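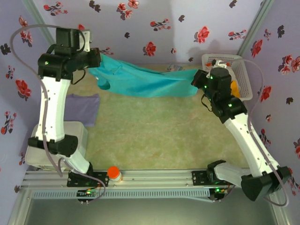
Dreston wanted to know first whether the 105 demonstrations were all recorded with the same garment, and they were. I have edited the post to say so.

Two arms facing each other, fixed camera, patterned lavender walls, one teal garment held up between both grippers before the fold. The policy trained on those 105 episodes folds that garment acceptably and fails on nearly everything else I give it. Should I record more of the same, or change the cloth, or change the walls?
sipos_bench
January 18, 2025

Change the cloth first. We had 1686 episodes on two garments and got less from them than from a later set of 50 spread over many. Vary colour, size and stiffness, and vary how the cloth hangs at the moment both grippers have it. In yours it sags slightly in the middle and bunches near the left end – keep episodes like that, as the policy will meet them anyway. Leave the walls until the cloth generalises, otherwise you won't know which change helped.

Check your timestamps too. If the two arms are logged on separate clocks, a small offset shows up as one gripper letting go early.
Raltwood

more data. we are on 3446 and it still improves
trukari_user

Did you filter those, or keep the failed grasps in? I dropped every episode with a regrasp and the policy then had no idea what to do after a slip. I put them back in June, labelled as recoveries, and would do the same again.
Raltwood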